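Minutes – Sandier House social group, drinks table
Sunday, 11 am, front room

Present: Áine Heffernan (chair), Rutilio Palacios (minutes), and most of the Sunday group. Apologies from the Horkby table.

1. Last minutes
Accepted. The urn has gone back to Bamatent.

2. Budget
Spending to date is $1,195. Áine asked that receipts for milk and sugar go in the tin, not the drawer.

3. Drinks dispensers
Rutilio reported on the two dispensers. They stand side by side on the white table, each on its own steel tray. Agreed to keep the brown drink on the left – people have learned where it is. Cups go on the slotted grate under the tap. Grates to be lifted out and rinsed after each session.

Ribbed cup at the left-hand dispenser:

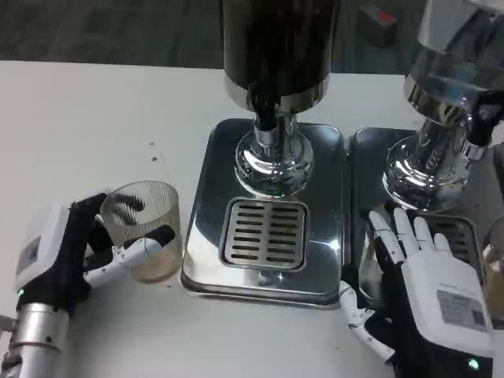
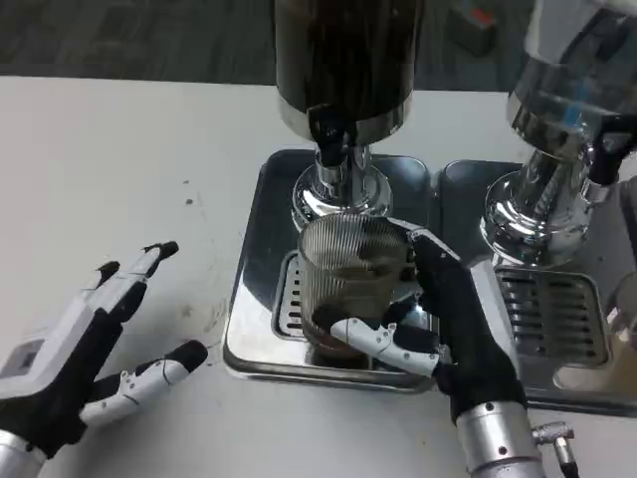
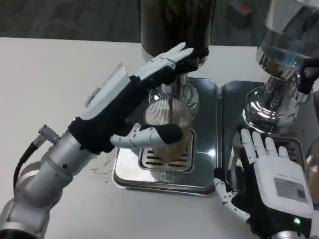

4. Cups
We have 63 cups in the cupboard. Áine would like more of the ribbed kind, as they are easier to hold. Rutilio to get a price from Xolalpa before the next meeting.

5. Other business
The carpet needs a clean before March. Two members asked for decaf – left over to next time. Labels for the dispensers still to be printed (Áine).

Closed at 11.50 am. Next meeting same room, same time.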